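The Folding Problem Is Not Solved by a Subscription

Skutmont wants $496 for the Rukano starter kit: two hand-held grippers, a charging dock, and three months of its task library. You squeeze the grippers to do your chores, the kit records how you did them, and Skutmont uses the recordings to train a home robot it plans to rent out later. Buyers get credit toward that rental. I have used a loaned kit since May, and I think the price is backward.

The hardware is fine. The fingers close evenly, the soft pads hold thin cloth without pulling it, and my wrists were tired but not sore after an evening of laundry. Kayode Omoregie, who tested the same kit in his apartment, had one trigger stick and got a replacement on Wednesday with no argument. I have no complaint about the support.

My complaint is with what the buyer is asked to do. The library wants 300 finished tasks before the full credit applies. Towels count as one task each, and so do coats, and anyone who has folded both knows they are different jobs. A towel has four corners and stays where you put it. A puffer jacket is slick and full of air, and the sleeves have to be brought in before anything else can happen. 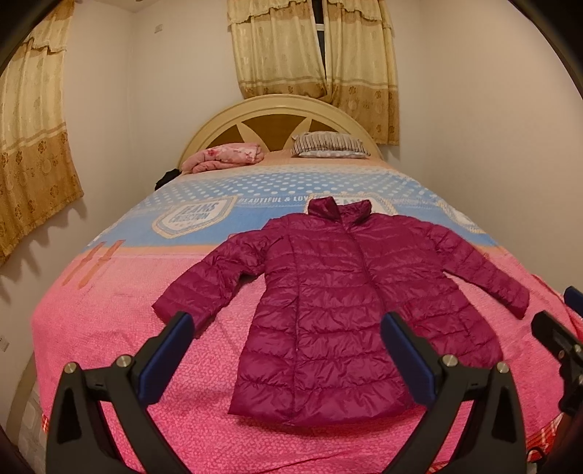 A puffer jacket spread on the bed, sleeves out, with the gripper fingers on either side of its lower body.

With my hands I can fold a jacket like that without thinking. With the grippers I have to plan each pinch, and I often go back for a cuff. Planning each pinch is work. It is also the part Skutmont needs most, and under the current terms it earns the same credit as a dish towel.

Kelechi Yusuf, a friend who bought the kit at full price, sees it differently. She says she is paying for an early place in line and enjoys the practice. That is a fair reason to buy a hobby. It is a weak reason to accept these terms from a company that keeps the recordings whether or not the rental robot ever ships.

Kindon, a smaller competitor, lends its grippers for a deposit and pays by the garment, with a higher rate for outerwear. Its grippers are heavier and its app is worse. I would still choose it. Skutmont could fix most of this by lending the kit and setting credit by difficulty. Until it does, I would not buy one.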